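Staff newsletter, September

Changes to how small parcels are labeled and logged

From the start of the month, all outgoing small parcels are labeled on the Jatier printers and logged in Clurnov at the time of packing. The handwritten dispatch book is closed. It stays on the shelf by the loading door for reference and should not be written in.

The change applies to any parcel under 10 kg that leaves through the side entrance. Pallets, returns to suppliers and anything going by the overnight truck are handled as before. If a shipment contains both a pallet and a small parcel, the small parcel is logged separately, even when both go to the same address. 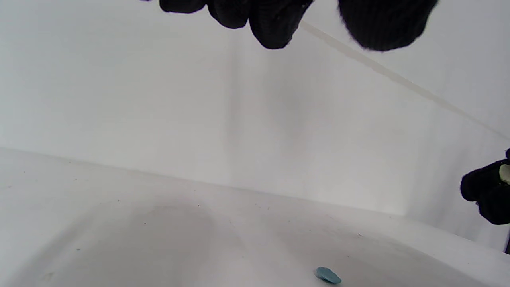

Dispatch and Stores, Bråten

The old book recorded the date, the customer and a signature. It did not record the weight, the carrier reference or the order line, and these had to be found later in three different places. During the spring, Wenche Bakke went through 400 entries and compared them with the carrier invoices. In 92 of them the book and the invoice could not be matched without a phone call. Most of the mismatches were caused by two parcels to one customer being entered on one line, and by reference numbers copied with digits swapped.

Clurnov creates one record per parcel. The record number is printed on the label as a bar code and as plain digits. The carrier scans the same code at pickup, so there is no second number to copy.

How to log a parcel

Open the packing screen and scan the order sheet. The order lines appear on the left. Select the lines that are in the parcel. Lines you do not select stay open and can be packed later under a new record.

Place the closed parcel on the scale and wait for the weight to turn green. Press Record. The label prints on the nearest Jatier unit. Apply it to the largest flat face, at least a finger's width from any edge, and do not put tape over the bar code. Glossy tape reflects the scanner beam and is the most common cause of a failed read.

If the weight stays amber, the scale has not settled. Check that the parcel is not touching the side rail. If it is still amber after that, remove the parcel, press Zero and start again. Do not type in a weight by hand unless the scale is out of service. A typed weight is marked with a T in the record, and the carrier is allowed to reweigh it and charge the difference.

Parcels packed before noon are shown on the first pickup list. Anything recorded after noon moves to the second list automatically. The list can be changed with the Move button until the driver has signed. After that the record is locked and only Roald Dahlgren or Wenche can open it.

Label stock

The Jatier printers use two widths of label. The wide roll is for parcels and the narrow roll is for shelf bins. The printer does not detect which one is loaded. If a parcel label comes out with the right side missing, the narrow roll is in the machine. Change the roll, reprint from the record and destroy the bad label. Two labels with the same number must never leave the packing area.

Rolls are kept in the gray cabinet next to the time clock. Each box holds 50 rolls. When you open the last box, scan the orange card inside the lid and a new order is placed. Please do not order by email as well. We received a double delivery in the summer and are still storing part of it in the corridor.

The rolls should be kept in the closed bag until they are used. The adhesive picks up dust along the edges and this ends up on the print head. Bình Lò cleans the heads at each roll change and asks that others do the same. The cleaning pen is attached to the side of each printer. Switch the printer off, let the head cool, draw the pen along it once in one direction and wait until it is dry before closing the cover.

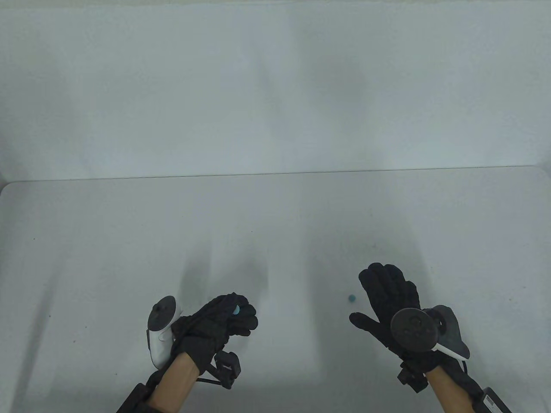 A print head that is not cleaned first shows as a thin white line running the length of the label. One line through the address does no harm. A line that runs along the bars of the bar code can remove a bar completely, and the scanner will then read nothing. Turning the density up does not fix this. It darkens the rest of the label and shortens the life of the head. The density setting should stay where it is.

Void fill and carton sizes

The new records also show us which cartons are being used. Ekau, our carton supplier, has agreed to drop the two sizes we hardly use and supply a flatter one in their place. The new size is coded F2. It is meant for catalogs, sample sets and spare part kits that currently travel in a carton twice as deep as they need.

Use paper fill in F2, not air pillows. The carton is too shallow for pillows and the flaps bow upward when it is taped. A bowed carton gives a bad weight reading when it catches on the rail, and it does not stack.

The old C4 and C6 cartons can be used until they are gone. They remain in the carton list in Clurnov for now and will be removed when the stock count shows zero. If you take the last bundle, set the count to zero on the stores screen.

Known problems

The packing screen logs out after a long pause and does not save selected lines. Save the record as a draft before leaving the bench. Drafts are kept until the end of the shift.

Addresses with more than five lines are cut at the fifth line on the label, although the full address is sent to the carrier. Sibusiso Pillay has reported this to Clurnov and a fix is planned for their next update. In the meantime, put the department name and the contact name on the same line, separated by a comma.

The letters å, ø and æ print correctly on units 1 and 2. On unit 3 they come out as a question mark. Use one of the other units for these addresses until the font has been reloaded.

Bench 4 has a weak wireless signal when the loading door is open. The scanner beeps twice if a scan has been sent and once if it has only been stored. Stored scans are sent when the signal returns, but the label does not print until then. If you hear one beep, wait. Scanning again creates a second record, which has to be canceled by hand.

Canceled records

A record can be canceled by the person who made it up to the time of pickup. Choose a reason from the list. "Other" requires a comment, and the comment should say what happened to the goods, for example that they were repacked under a new record or returned to the shelf. Comments such as "error" or "see me" have been turning up in the test period and are of no use when the stock is reconciled.

Training and questions

A short walk-through is held at bench 1 at 7:30 each morning for the first two weeks. It takes one order from sheet to label and can be attended more than once. The evening shift has the same walk-through at 3:15 p.m. with Sibusiso.

A printed copy of the steps is fixed to each bench. If you find a step that does not match what the screen shows, mark it on the copy and tell Wenche, who keeps the master version. Questions about carrier charges go to Roald. Questions about the printers go to Bình, and a printer that has stopped completely should be reported by phone on the stores extension.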